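Cell Attendant, Small Parts – Brarnotwood
Tistalix
Full time, permanent, day shift
4 openings

About the job

Tistalix packs and repacks small parts for customers who make appliances and light fixtures. Our Brarnotwood building has done this work by hand at long benches since it opened. Starting in February, part of the work moves to two-arm cells, and we are hiring people to run them. The cells are named Rada and Han after the two bench lines they replace.

A cell attendant looks after two cells at a time. The arms pick parts and place them in baskets. The attendant sets up the job, loads the table, checks the finished baskets and steps in when the arms drop a part or stop. You do not need to have worked with robots before. Three of the people now running the trial cells came straight from the benches, and the fourth came from a bakery.

What you will do

Set up each job from the work order. This means choosing the saved program, putting the right basket on the table and running the first few parts at slow speed.

Clear stoppages. Most are simple: a part has rolled, a basket is out of place, or a gripper has closed on nothing. You stop the cell, fix the problem and restart it from the panel.

Check finished baskets for count and for marks on the parts. Anything scratched goes in the reject tray with a tag.

Teach new positions when a part changes. You guide the arms through the motion and save it. Valtteri Karppinen, who leads the cell group, will train you on this after your first month.

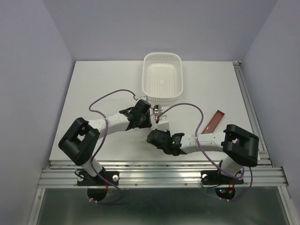 Write up the shift log. We need to know which parts gave trouble and what you did about it. Short notes are fine. The log is read every morning at 7:15, and changes to the programs are made from it.

Cover bench work when needed. Some orders are too small or too mixed to be worth setting up, and those will stay with hand packers. Attendants rotate to the benches for part of most weeks.

What is changing and what is not

Applicants have asked about this, so we will put it in writing. The cells take over the most repetitive picking. The hand-packing group will be smaller by the end of the year. No current packer is being let go because of the cells. Packers who want to move to attendant work are being trained first, and these openings are what is left after that round.

The work is easier on the wrists and shoulders. It also asks for more attention. At the bench you set your own pace and can talk to the person beside you. An attendant walks between two cells and is expected to notice when one sounds wrong. Some of our packers tried it and went back to the bench, and that was fine with us.

The cells record cycle times and stops. These figures are used to fix programs and are not used to rate attendants. Helmi Saarinen, the shop floor representative, has access to the same figures as the managers.

What we ask for

– Steady, careful work with small objects
– Able to stand and walk for most of a shift and lift a full basket to waist height
– Comfortable reading a work order in English and using a touch panel
– Willing to ask before guessing

Packing, assembly, kitchen or lab experience is useful. A high school diploma is not required.

Pay and hours

Gross pay is $3,825 a month during training and goes up when you are signed off to run a job alone. Training lasts 90 days. There is a one-time payment of $2,000 when you complete it. Shifts run from 7:00 a.m. to 3:30 p.m. with a paid half-hour lunch. Overtime is offered but is never required during training. Health coverage starts on the first day. Work shoes and safety glasses are provided.

How to apply

Send a resume or a short letter to Sabina Rusnák in the hiring office, or leave it at the front desk in Brarnotwood. Tell us what work you have done with your hands, paid or unpaid. You will get an answer either way.

Interviews take one hour. Half of that is a conversation with Sabina and Afroza Mridha, the day shift supervisor. The other half is spent on the floor at one of the cells, where you can try the panel and ask the attendants anything you like. Please wear closed shoes and tie back long hair.

If you need an adjustment for the interview or the job – a stool, larger text on the panel, a different start time – say so in your letter and Vilho Rantala in facilities will arrange it with you.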